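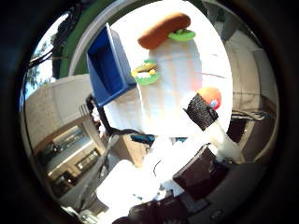 Soft toys, a ball and an open blue box, outdoors in strong sun.

Can a machine tidy up toys yet?
Sometimes. Worketti in Pustham logged 400 pick-ups in March and 51 were dropped, mostly soft things.

What about laundry?
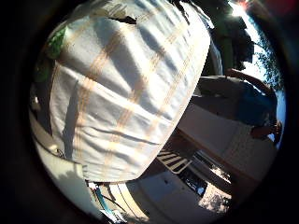
Folding is still slow. A machine has to find a corner before it can start, and creases hide corners. On a big white cloth with tan-orange checks, bulging and wrinkled like this one, a person would still be quicker – for now.

Does Kistari sell one?
No.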